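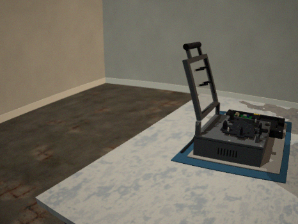 Test fixture on its blue mat

Date: Monday, May 18, 2020
Subject: Re: Shared order for the spring meeting

Ha-rang Do wrote:
> Pramanik will hold the price on the printed programs if we
> order 300. Last March we ordered 229 and ran out. Do we
> want one order for both chapters or two?

One order, please. Two means paying for delivery twice, and the Pladilport chapter can collect theirs at the meeting.

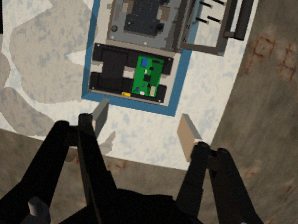
I would also drop the glossy cover – it added 48 dollars last time and the ink smeared on the back page. Clendix has offered to print the name badges, but they need the list of names 30 days ahead. Please send me any corrections to the member list before then, spelling included.

The room at Hirnus is still open on both dates. I have not paid the deposit and will wait for replies from the people who missed the last call.

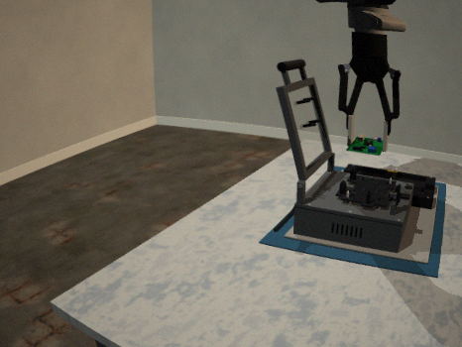 Green circuit board held above the table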